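Home | Datasets | Guides | Changelog | Contact

Clustley Spare Parts List: README

8/27/26, by Mahnaz Rashti 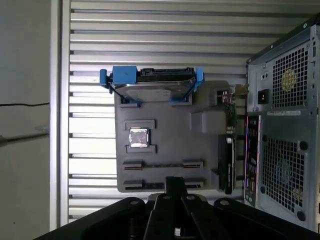

Clustley is a plain list of second-hand computer parts and what they work with. It started as a spreadsheet at the Gradden repair club, kept by Rajkumari Nishad and Bimla Mittal, and was cleaned up in July so that other clubs could use it. This file explains what is in the list, how it was put together and where it is weak.

## What you get

- parts.csv — one row per part, 1,934 rows
- boards.csv — one row per motherboard model, 172 rows
- pairs.csv — which part was tried in which board, and the result
- notes.txt — remarks that did not fit in a column

All files are UTF-8 with commas between fields. Dates are year first. Empty cells mean the value was not written down. They do not mean zero or "no".

## Columns in parts.csv

part_id: a short code, never reused, even if a row is removed.

kind: one of cpu, memory, drive, fan, supply, cable, other.

label: the text on the part as typed by whoever logged it. Spelling mistakes on old stickers are kept.

condition: good, worn, faulty or unknown. "Worn" covers scratches, bent clips and missing screws on parts that still run.

logged_by: initials. RN, YN, BM and DP account for nearly all of them.

## How the results were collected

A part counts as working in a board if the machine started, the part showed up in the setup screen and a ten-minute test ran without a restart. Drives also had to pass a short read test. We did not test for speed or for long-term wear.

Yogesh Nishad repeated 158 of the pairs on a second bench with a different power supply. Where the two results disagreed, the row in pairs.csv says "mixed" and both results are in notes.txt. Most of the mixed rows are memory. Please read the note before buying anything on the strength of one of them.

## Known problems

There are 51 rows in parts.csv with no label at all. The stickers were gone and we went by shape and connector.

Cables are poorly covered. Until last year they went into one box and were not logged.

Setup screen versions were only recorded for boards that came in through Rastogi, the shop that passes us its trade-ins. For the other boards you will have to check your own. An older version can refuse a processor that a newer one accepts, so a "no" in pairs.csv is weaker than a "yes".

Laptop parts are left out. Dinesh Pant keeps a separate list for those and it uses different codes — do not merge the two on part_id.

## Using the files

The files open in any spreadsheet program. If part codes turn into dates when you open them, import the column as text. Widico users can load the folder directly, but should turn off "guess types" first.

## Corrections

Send the part_id, what you found and what you tested with. A photo of the sticker helps. Corrections go in with the next release and are listed in the changelog under your initials, or without them if you prefer.

## Terms

Free to copy, change and share. Please keep this file with the data. We give no promise that a part will work in your machine, and prices are not included because ours would be no use to you.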